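8/10/22

Llevo unos meses fregando a mano. El lavavajillas se estropeó en primavera, el presupuesto del arreglo se acercaba demasiado al precio de uno nuevo y decidí esperar. La espera se ha alargado y, de momento, no tengo intención de comprar otro.

Vivo en un piso pequeño de la calle Callaveck, con una cocina donde caben dos personas si una de ellas no se mueve. La encimera mide lo que mide y el hueco entre el fregadero y la pared es el único sitio disponible para escurrir. Ahí empezó el problema. Fregar no me molesta mucho, son veinte minutos con la radio puesta. Lo que me molestaba era encontrarme la encimera ocupada a todas horas por platos mojados encima de un trapo.

Probé primero con el trapo, luego con una esterilla absorbente y al final con un escurridor de plástico que heredé del piso anterior. El trapo olía mal al segundo día. La esterilla funcionaba bien con los vasos y mal con todo lo demás. El escurridor de plástico acumulaba cal en las esquinas y una especie de película rosada que volvía a salir a la semana de limpiarla.

El siguiente paso era el acero inoxidable y las dos alturas. Tardé en decidirme, en parte por el precio y en parte porque me parecían trastos aparatosos.

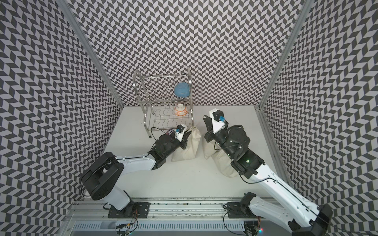
## Lo que miré antes de comprar

Estuve entre dos modelos: uno de Dretau, más ancho, y otro de Ondulard, más estrecho y algo más caro. Los vi los dos en la ferretería Cabello, que queda a tres calles de casa y donde todavía te dejan sacar las cosas de la caja.

El de Dretau tenía una bandeja para recoger el agua. El de Ondulard no, pero las patas levantaban más la balda de abajo y eso permitía pasar la bayeta sin mover nada. Me llevé el de Ondulard. Costaba 40 euros y me hicieron un pequeño descuento por una abolladura en la caja.

Hay quien mide el hueco antes de salir de casa. Yo lo medí después, con el escurridor ya en la encimera, y me sobraban 2 centímetros. Tuve suerte. También conviene mirar la altura si hay muebles encima, sobre todo si uno de ellos abre hacia abajo, como el mío de las especias. Ahora lo abro hasta la mitad.

Otra cosa que no tuve en cuenta es la separación entre las varillas. Los platos llanos de mi vajilla son gruesos y entran justos. Los de postre, en cambio, se inclinan demasiado y a veces se apoyan unos en otros.

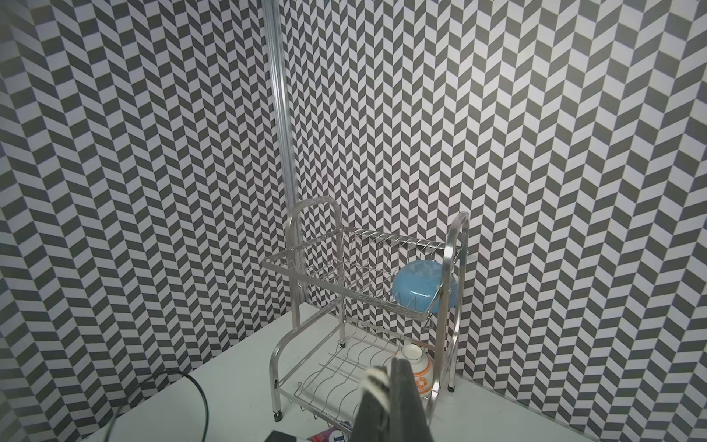
Al final los de postre los pongo alternos, uno sí y un hueco no, y así se secan bien. Pierdo sitio, pero tampoco uso tantos a la vez. Los cubiertos siguen en un bote de cerámica con agujeros en la base que compré en un mercadillo y que va aparte, en el alféizar.

## Cómo lo uso

El orden que me funciona es fregar primero los vasos, después los cubiertos, después los platos y dejar para el final las sartenes. Los vasos van abajo. Los cuencos, arriba y boca abajo, algo inclinados si se puede, para que no quede agua en el reborde de la base. Las tapas de las ollas no tienen sitio fijo y siguen siendo la parte del asunto que no he resuelto.

Intento vaciarlo por la mañana, mientras sale el café. Si no lo hago entonces ya no lo hago en todo el día, y por la noche acabo fregando encima de lo que hay. Ha habido semanas enteras en que el escurridor ha funcionado como armario, y el armario de verdad estaba medio vacío. No me parece grave.

Una vez por semana lo paso con vinagre diluido en agua. En esta zona el agua es dura y la cal se nota enseguida en el acero. Dejo el vinagre unos minutos, aclaro y seco con un paño. En las curvas de las patas uso un cepillo de dientes viejo.
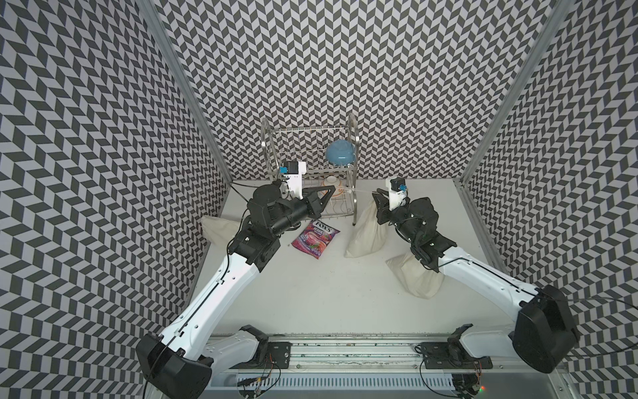
*El escurridor de dos alturas.*

## El consumo

Me preguntan a veces si gasto más agua así. No lo sé con exactitud. El último recibo no ha subido, pero tampoco es una comparación seria, porque en verano estuve fuera 3 semanas. Lo que sí he cambiado es la manera de fregar: tapón puesto, agua caliente en una pila y aclarado rápido al final. Antes dejaba el grifo abierto todo el rato sin darme cuenta.

De luz no he notado diferencia. De tiempo, sí. Friego después de cada comida, poco y rápido, y eso me obliga a recoger la mesa en el momento. Antes la loza del desayuno podía pasarse el día en el fregadero.

El hueco del lavavajillas lo he vaciado este fin de semana. De momento he metido allí el cubo del reciclaje y una caja con las botellas de aceite. Le faltaría una balda, y tengo una tabla de pino en el trastero que quizá sirva. Habrá que cortarla por un lado.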